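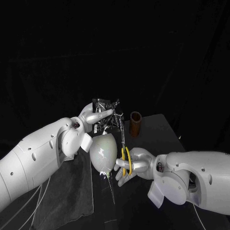 Drisow Two-Arm Bench Kit, rev 3

Table, mounts, backdrop, wiring and the task pack. Everything that goes around a pair of arms so you can get on with teaching them things. Arms and hands not included - see "What you need to bring".

$891. Ships in two boxes. In stock, small batch, next lot is February.

Built and tested at Tukaro, our shared workshop, on the same bench we use every Wednesday. So the dents in the design are known dents.

What it's for

Small two-handed jobs at tabletop height. One hand holds, the other one does something. Scissors, packets, balloons, string, tape if you're feeling brave. Stuff a person does without thinking and a pair of arms really has to work at. Not meant for lifting. Don't hang a motor block off it.

Sits 38 inches high at the work surface. Fits through a normal door with the top off. Measure first anyway, ours went up a stairwell sideways and took some paint with it.
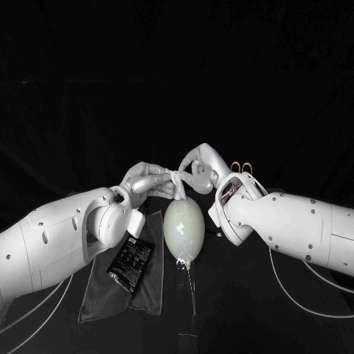

Thin stuff is the hard part. A balloon neck, the corner of a packet, one loop of a scissor handle. Fingers that close fine on a block of wood will close on nothing at all when the part is soft and keeps moving. Start with the grip profiles on the card in the box and slow everything down. Half speed to begin with, then creep up.

What's in the boxes

Frame, black powder coat, 47 lb with the hardware bag
Dark tabletop, matte, no glare back into a head camera
Black backdrop with clips, hangs behind and wraps the sides
Two arm mounting plates, Coletti pattern (adapter for others is extra, ask)
Sinaga cable set, white, two runs per side plus ties
Gray towel, folded. It's a towel. Stops small parts sliding
Task pack: scissors with yellow handles, a bag of balloons, foil packets for cutting practise
Quick start card

What you need to bring

Two arms with five-finger hands. Shells any color, we run white and they show up well against the black. A controller. A power strip with a switch you can reach from where you stand. An overhead light - any decent shop light, aimed straight down.

An e-stop too. Not optional. We don't include one as everybody wires theirs diffrently.

Setup

Allow 30 minutes for the frame, longer for cables. Two people for the top.

1. Frame together, bolts finger tight. Level it. Then tighten.
2. Plates on, arms on, one at a time. Somebody holds the arm!
3. Backdrop up. Clip the sides last.
4. Cables along the underside of each arm. Leave slack at the wrist and the elbow, more than looks right. Run both arms through full travel by hand before power.
5. Towel down, left of center if your left hand is the holding hand.
6. Small moves only until you've seen both hands meet in the middle and miss each other. 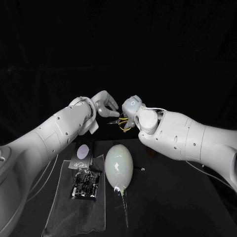 About step 6. The middle of the table is where fingers get broken. Set your keep-out distance wide for the first session and shrink it after. With anything pointed in one hand, keep the other hand on a slower limit, and keep your own hands out altogether. Blades closed for every approach move.

Also check the scissor loops. Handles that fit a person may be too tight for a robot thumb. The pair in the task pack has big loops for that reason. If yours still bind, open the loops up with a file, takes no time.

Spares we sell

Balloons, bag of. Packets. Backdrop clips (they vanish). Sinaga cables, singly or the set. Replacement towel, though really just use your own. 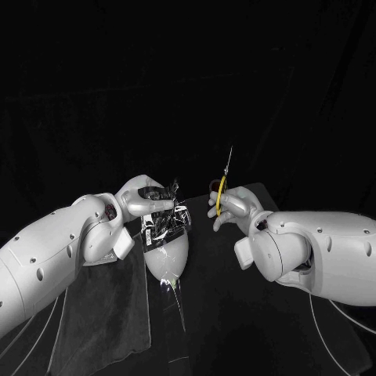
Shipping and returns

Leaves the shop inside a week. Returns ok if the top isn't drilled. Task pack not returnable once opened. Pick up from Tukaro is free, evenings after 6 pm, email first so someones there to help carry.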